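Stanovine Pictures > Funders > Progress Reports > The Salt Road

The Salt Road: progress report to the Korkel Fund

January 8, 2022

This report covers the work done on The Salt Road from July to the end of December. It follows the headings in the grant agreement. The budget sheet is sent separately.

Summary

The series is in production. Of the planned shooting days, 29 are complete. Two episodes have a full rough cut and a third is being assembled. Casting is closed except for one role, described below. Spending is inside the approved budget, although money has moved between two lines.

Casting

The lead role of the salt merchant's widow was filled in July after two rounds of readings. We had planned to cast someone in her thirties. The script covers the character from her marriage to old age, and the readings showed that a performer in her fifties was more convincing in the later episodes and could still carry the early ones. A younger performer now plays her in the first episode only. The writers changed four scenes to fit.

The part of the toll keeper is still open. Our first choice withdrew in November over a clash with a stage run. The character does not appear until episode five, so the shooting order is not affected yet. We expect to sign someone before the spring block.

We saw 100 people for the village ensemble at an open call in Tatov. Most had not acted on screen before. Those chosen had a week of rehearsal with the dialect coach, and we will repeat this for the second block.

Shooting

The first block was shot in and near Tatov. The market square set was finished nine days late. We used the time to shoot the river crossing, which had been set for the second block, and kept the crew working. Rain stopped us on three days. Two of those have been made up.

The night scenes at the warehouse took longer than scheduled. The horses would not settle near the torches, and we went back to lanterns. The director has asked for one more night there, and it is in the spring plan.

Post-production and equipment
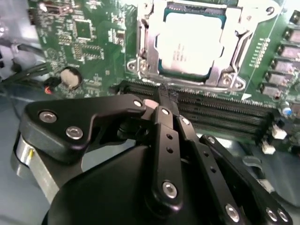
Processor socket and part of the motherboard.

Editing takes place at the Stanovine office. The picture editor and assistant work on the same storage, and footage is backed up at the end of each shooting day with a second copy held in Tatov. The rough cut of episode one runs 58 minutes and needs to come down to 52. Episode two is closer to length.

Sound has been the weaker area. Dialogue in the square was recorded over a generator on several days, and some lines will be replaced in the studio. We have set aside four days for this. The composer has delivered the main theme and sketches for the widow's scenes.

Subtitles for the first two episodes are out with Marty, the company that handled our last series. Their quote came in under the figure in the application.
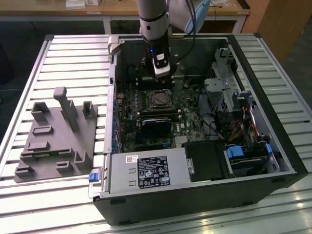

Open desktop tower on the bench.

Budget

Costumes went over their line. The wedding scene needed duplicates that were not in the first estimate. The difference was covered from travel, where sharing vans between departments saved more than expected. We ask the Fund to approve this transfer. The contingency has not been touched.

Next period

– Sign the toll keeper
– Second shooting block, including the extra warehouse night
– Picture lock on episodes one and two
– Trailer for the broadcaster's spring presentation

The broadcaster has asked for a premiere date. We have told them it depends on the second block and that we will confirm once it is shot. The next report will include the final cast list and stills for publicity.

Comments (3)

rivermill
I was at the open call and got into the ensemble. Do we hear about spring dates by email or by phone?

Stanovine office
Email first – please check your junk folder too.

pell_44
Glad they went older for the widow. Will there be subtitles on the trailer as well?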